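6/26/25

Long day. In at 7, out way after dark, ate crackers for lunch. Writing this fast before I forget which run was which.

Gripper comparison, sim only. Thaler fingers vs the Forar ones, same arm, same controller, round knobs. Veronika wants a pick by Monday so she can order the real thing. I keep telling her sim friction is not real friction. She knows. She still wants a pick.

Thaler: fine on handles, slides on anything round. Turned the grip force up to compensate and then the wrist started buzzing. Forar better. Slower to close but it settles, and I only had to retune 3 gains instead of the whole lot. Batch died at episode 2631 of 3000, no error, just stopped. Fabian says memory. Fabian always says memory, though he was right in March.

Also wasted an hour becuase the wrist cam offset was still the old one from the Anmont config. Everything looked a hair low. Fixed it, reran, saved a couple of wrist views.

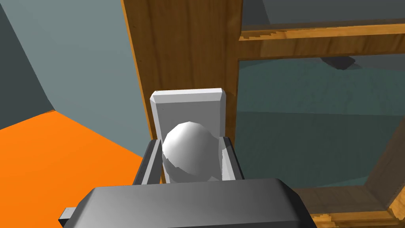
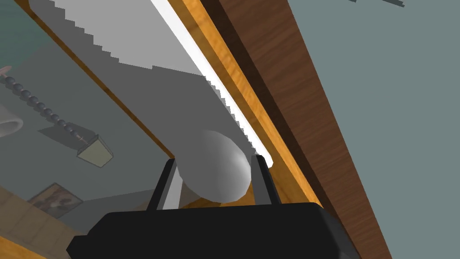
Round white thing between the fingers, both times.

Need to ask Nadja if the contact margin is hers or the default, it seems too generous to me. If it's too big then half of my "good" grips are just the solver being nice. Would rather find out now than after we spend the money.

Anitha offered to run the last 369 overnight on her machine. Said yes before she finished the sentance. Zohreh has the log script, get it from her first thing.

Tomorrow: flat handles, then the release test. Call Mom. Buy actual food. My eyes hurt, going to bed.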